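首页 | 双臂示教台 | 主手 | 软件 | 配件 | 文档下载 | 联系我们

Jotport 双臂示教台

给机器人示范怎么干活的一张台子

Jotport 是 Collamen 做的双臂示教台。台上两条从臂，台边一对 Sima 主手，电脑里跑着 Hukenex 录制软件。您握住主手，把一件事做一遍，台上的两条臂跟着做一遍，关节角度、手爪开合和各路画面按同一个时钟存下来。然后您再做一遍。然后再做一遍。买这套设备的人大多已经知道自己要做多少遍，没算过的，建议下单之前算一下，顺便问问谁来做。

我们收到的询盘里，经常有一句“能不能自动学会”。从录数据到训练出能用的策略，中间还隔着您自己的模型、您自己的显卡和您自己的耐心，这几样我们都不卖。Jotport 管的是前面那一段：让示范做得顺手，录得干净，录坏的那些能被认出来扔掉。

适合谁

做模仿学习的实验室；想先弄清一道工序能不能交给双臂来做的工厂工艺组；还有开实训课的学校。实训课用户请先看后面“学生”一节，我们为那一节付过不少维修费。

如果您要的是一台每天重复同一个动作、精度要求很高、旁边不许站人的设备，请去买工业机器人，它在这方面比我们强得多，说明书也更厚。

两种示教方式

一、用手带

按住腕部侧面的示教键，从臂进入重力补偿，整条臂变得可以推着走。抓住前臂，把手爪带到您想要的位置，松开按键，它就停在那里。这种方式适合教位置：起点在哪儿，放下的点在哪儿，从哪个方向接近不会撞到别的东西。

它的毛病也明显。您的手、袖子，有时候还有半张脸，会出现在腕部相机的画面里。模型很用功，它会把袖子也学进去，到了自己干活的时候发现没有袖子，就犹豫。所以用手带出来的轨迹，我们建议只当作路径点使用，画面另外重放一遍再录。Hukenex 里有“重放并录制”，点它，人退到台子外面，让臂自己把刚才的路径走一遍，相机这时再开。

还有一点：两条臂同时用手带，需要两只手都很有主见。多数人会带着左边忘了右边，最后右边那条停在一个谁也没打算让它停的姿势上。双臂任务请用下面一种。

二、用主手遥控

Sima 主手和从臂结构相同，尺寸缩小，每条臂六个关节，末端是一个扳机式的开合柄。关节一一对应，您的肘抬起来，从臂的肘也抬起来，中间没有逆解，也就没有逆解在某个角落里突然想通了、把整条臂甩过去的那种惊喜。

人坐在主手后面，眼睛看台面。可以直接看，也可以看屏幕上的相机画面。我们希望您看屏幕。直接看台面，您会用到模型看不到的东西：歪一下头，绕到侧面瞄一眼，听见木头碰到台面的声音。这些信息没有一样会进数据，录出来的示范就带着一种来历不明的自信。看屏幕操作头几天很难受，做得慢，容易夹空。习惯以后，数据会好用得多，脾气也会恢复。

两种方式可以混着来。常见的做法是先用手把双臂带到起始姿势，存成“家位”，后面每一条都从家位出发，改用主手录。

关于手爪

标配平行手爪，两片黑色的爪指在导轨上对着滑动。夹木柄、盒子、布边、塑料件都可以，夹圆的东西要看您的手法。爪指内侧带棱面，夹圆柱的时候比平面爪指稳一些，圆柱如果还带锥度，请夹在粗的那头，理由您夹一次细的就明白了。

爪指可以换。换爪指之后一定要重新做开合标定，整个过程大约七分钟，其中多半时间在找那把内六角扳手。我们在台架后侧给扳手留了个卡扣，恳请您用完放回去。客户支持这边统计过来电原因，统计结果不方便公布，总之卡扣现在是橙色的了，下一批发货的都换了新色。

手爪力度在 Hukenex 里设上限，扳机扣到底也不会超过上限。默认上限偏低，能握住一把轻的手工具，捏不坏纸盒。有用户把它调到最高，理由是“怕掉”。东西确实没掉，后来纸盒换了。

关于相机

标配三路：左右腕部各一路，台架上方一路固定。腕部那两路看得近，画面下缘总有自己的爪指，这是有意安排的，模型需要知道爪指和物体之间还差多少。固定那路看全台。

固定相机的视野比台面大，地上的东西、旁边桌上的东西都会进画面。这件事我们被问过很多回，答复如下：背景乱一些没有关系，背景每天乱得一样就有关系了。如果您的策略只在那把椅子摆在那个位置的时候才会干活，它学的是椅子。录的时候偶尔挪挪周围的东西，或者干脆让同事照常走动。我们自己录数据从来不清场，一开始是因为懒，后来给它找到了正当的说法。

要当心的是屏幕。显示器上的颜色一变，台面的反光也跟着变，光滑的物体尤其明显。把显示器转开一点就好。

腕部相机怕线。腕部那根线缆要留出弯曲的余量，绕过关节，固定在前臂上。绑得太紧，转到极限会把插头拽出来；绑得太松，线会垂到画面里，成为您数据集里出镜率最高的物体。随箱带的尼龙扎带请只用一半的力气拉，另一半留到主手标定时用。

录一条示范，从头到尾

以下流程出自 Maricica Moldovan 写的内部操作单，她负责给新到的操作员上课。语气我们略作修饰，原文里对迟到者的部分删掉了。

开机，先开台架电源，后开电脑。顺序反了也能用，只是 Hukenex 会找不到左臂，然后坚持说左臂不存在。

两条从臂回家位。看着它们回，手放在急停上。

主手对齐。把主手扶到和从臂差不多的姿势，屏幕上六个关节的指示条全部变绿，才允许接管。差得太远时软件会拒绝，请不要跟它较劲，慢慢扶过去。

摆物体。每一条都换一点位置、换一点角度。人会不知不觉把东西摆回同一个地方，而且自己很难发现。Hukenex 会在屏幕上给出一个建议摆放区，照着它摆就行。觉得它给的位置别扭的话，大概率是好位置。

踩脚踏，开始录。先停一小会儿再动，让画面里有一段安静的开头。

做动作，速度均匀。犹豫是可以的，来回试探也是可以的，只要最后夹到了。夹空以后重新接近、再夹起来的示范很有用，请留着。模型将来也会夹空，总得有人教过它夹空以后怎么办。

做完，手爪离开物体，停一小会儿，再踩脚踏，结束。

标记。键盘上按一个键：好、坏、存疑。必须按了才能录下一条，我们试过允许跳过，结果那一批数据全是“未标记”，连同后来去补标的那个人，状态都很不好。

操作单最后一句是她手写的：“累了就停，累了录的都要重录。”我们在软件里做了休息提醒，可以关掉，关掉的时候它会再问一遍。

拿什么任务开头

不少用户收到设备，第一天就想叠衣服。衣服是软的，每次落下来的样子都不一样，两条臂还要商量着来。作为第一个任务，它能在一个下午之内消耗掉整个团队对本产品的好感。

我们建议按下面的顺序走，也可以不听。

竖着放的木柱。一只手爪夹住，提起来，放到别处，仍然竖着。木柱好认，好夹，倒了也不心疼。做熟以后加上另一只手，一只递，一只接。递接的关键在松手的时机：接的一方夹住以后，递的一方再松。听上去谁都会，真用主手操作的时候，十个手指头里总有那么几个比较着急。

收拾工具包。带木柄的小工具往开口的布包里放，柄的方向要转对，包口会塌，塌了要用另一条臂撑住。这是我们内部用得最多的一个任务，布包的软、木柄的硬、金属头的沉，全在里面。工具的重心靠近金属头，夹柄尾提起来它会转，夹得靠前一些就老实了。

剪刀类。修枝剪这样带弹簧的东西，先确认锁扣合上再给机器人拿。没合上的也能拿，只是拿起来以后形状会变，操作员会叫一声，麦克风虽然不录音，但大家都听见了。尖的、快的工具，录之前请把刃口处理掉，或者换教具。

插装、拧盖、穿线。到这一步您应该已经不需要看这一页了。

学生

实训课上，主手会被当成游戏手柄。这没法避免，它长得就有几分像。请在 Hukenex 里打开“课堂模式”：关节速度降下来，台面以外的区域禁止进入，两条臂之间保持间距。课堂模式由教师密码锁定，密码请不要设成学校的名字。

两条臂互相握手、击掌、共同举起一支笔，这些动作课堂模式会拦下大部分。剩下的那部分我们的测试没有覆盖到，是学生发现的，已在新版本里修好，并向该班同学致谢。

主手本身也需要照顾。它轻，所以有人会拎着末端把它提起来，这会伤到末关节的编码器。请抓底座。

台架和安装

台架是黑色型材框，沿台面四周围一圈，两条从臂的底座装在左右两侧的横梁上，位置可以沿梁移动。斜撑不要省，省掉斜撑以后从臂快速停下时整个台架会点头，固定相机跟着点头，录出来的数据里世界在点头。

台面由用户自备，也可以加购。木台面最合适，反光少，放东西有摩擦，夹空撞上去也比金属台面客气。台面如果是拼板，颜色深浅不一也没有问题，模型对木纹没有意见。

地面要平，四脚调好以后锁紧。台子一旦定下来，请在地上贴胶带标位置。总有一天会有人为了扫地把它推开，并且热心地推回原处附近。

主手和从臂之间的通讯线标配七米，足够把操作员安排到台子对面，或者隔一道玻璃。更长的线可以订，延迟略有增加，手感上分不出来，至少在盲测里分不出来；当面告诉用户哪根长哪根短以后，所有人都分出来了。

软件：Hukenex

随机授权，不按年收费。这一点销售部讨论过，会议不长，但气氛热烈。

录制界面上有各路画面、关节曲线、当前条数和三个大按钮。界面配色是蓝的，因为写界面的那位喜欢蓝的，目前没有别的主题。

数据每条一个文件夹，视频和数值分开存，时间戳统一。导出格式支持几种常见的开源数据集结构，导出时可以选是否包含标记为“存疑”的条目。默认不包含。

回放功能可以把任何一条示范在真机上重放。重放之前软件会要求您确认台面上的物体已经摆回当时的位置，它没法替您检查，只能问。点了“是”而其实没摆的，从臂会非常认真地把空气从一处搬到另一处，放好，退开。

质检功能会自动挑出丢帧、关节突跳、手爪命令与实际位置不符的条目。它挑不出“这一条做得难看”，难看与否要您自己判断，我们见过动作很难看但训练效果很好的数据，操作员本人对此心情复杂。

断电恢复：录到一半断电，当前这一条作废，之前的都在。

安全

急停有两个，一个在台架前缘，一个在主手旁边。请让旁观的人知道前缘那个在哪里，也请让他们知道那不是放水杯的地方。

从臂力矩有限制，碰到人会停。会停不等于可以拿来试。演示时把手伸进去让客人看它停下来，这种做法我们理解，也做过，现在不做了。

长头发扎起来，挂绳摘下来，袖口收好。接管的瞬间手不要在台面上。多人操作时由一个人喊“接管”，另一个人回应以后再踩脚踏。喊起来有点傻，习惯了就好。

用户常问

问得最多的是延迟。主手到从臂的延迟低到手感上可以忽略，画面到屏幕的延迟要高一些，取决于您的电脑。如果觉得机械臂“慢半拍”，先看是不是开着别的程序。有一回上门排查，发现操作电脑同时在渲染动画，电脑主人表示两件事互不影响。

有没有力反馈？Sima 标准版没有。扳机上有一点阻尼，那是弹簧，别多想。带力反馈的版本在做，从 September 的内部测试看，效果不错，操作员的手腕不太同意，所以还在改。

左撇子怎么办？双臂设备，两只手都得用，左撇子在这里没有吃亏，这也是少数我们敢这么说的产品特点之一。左右主手可以在软件里互换，互换以后请在机身上贴个条，否则下一个坐上来的人会度过困惑的一上午。

能不能一个人同时控制两条臂？能，本来就是这么设计的。能不能两个人各控制一条？也能，但两个人需要关系比较好。

能不能用自己的从臂？接口是公开的，结构相同的臂接上就能用，结构不同的要自己写映射。Sorin Radu 在支持部门专门回这类邮件，回得很细，附图，有时候比提问的人还投入。请在邮件里写明关节数和通讯方式，他最怕看到的来信是“接不上，请指教”，没有下文。

数据归谁？归您。软件不联网也能用，不会悄悄往外传东西。我们没有那么多硬盘。

臂发出嗡嗡声正常吗？保持姿势时有轻微的嗡嗡声正常。声音变大，多半是手爪在顶着什么东西，看看爪指是不是压在台面上了。

能退吗？收货七天内，未安装的可以退。安装以后发现需要自己录示范而要求退货的，本页第一段已经写过了。

包装内容

从臂一对，带平行手爪。Sima 主手一对。腕部相机和固定相机。台架型材、斜撑、连接件。脚踏。急停。通讯线与电源。橙色卡扣及其扳手。纸质快速指南，正面中文，背面也是中文，但排版不同，两面内容一致，印刷厂的事，将错就错了。

不含：电脑、台面、椅子、物体。物体请自己找，从抽屉里找的最好。我们试着卖过一套“标准示教物体”，销量说明各位的抽屉都很满。

保修与服务

整机保修三年，爪指和线缆属于损耗件，不在其内。摔过的主手照修，收费，不问是怎么摔的，虽然我们通常能看出来。

首次安装可以预约远程指导。指导的时候请把固定相机打开给我们看，口头描述“已经装得和图上一样了”的，我们会再问一遍。

台上的活

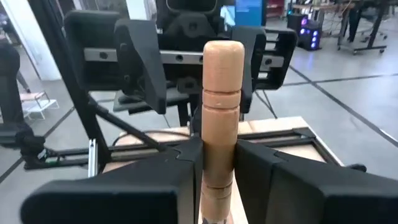
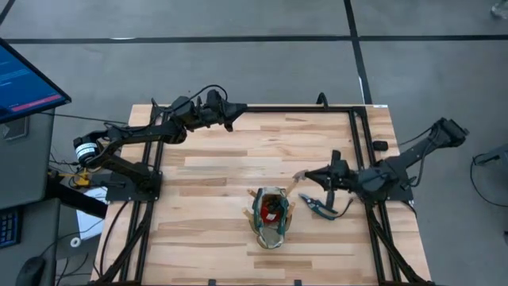
先是腕部相机里夹在爪指间的圆头木柱，对面另一只手爪张着；再是固定相机里的工作台，右臂手爪正挨着一件木柄小工具，旁边有工具包和修枝剪。

询价与订购

请在联系页写明用途、电压、是否加购台面，以及收货地点有没有电梯。台架型材是长箱，有没有电梯直接决定送货师傅对本品牌的看法。

有现货时付款后即安排发出，没有现货时我们会如实说没有，不会说“在途”。学校用户可以先开票后付款，流程请找贵校财务确认，我们确认过几次，每次答案不一样。

可以预约到展示间试用。试用时自己带一件想让它拿的东西来，太大的、太贵的、活的除外。

本页更新：10/12/21

相关产品与近期文章

Sima 主手（单只，替换用）
Jotport 单臂版
平行手爪爪指，棱面款与平面款
腕部相机线缆及扎带包
Hukenex 更新说明：课堂模式与击掌问题
木柄工具怎么夹：重心、方向和一些失败记录
用手带还是用主手，录制前的选择
台架斜撑安装补充说明（请真的装上）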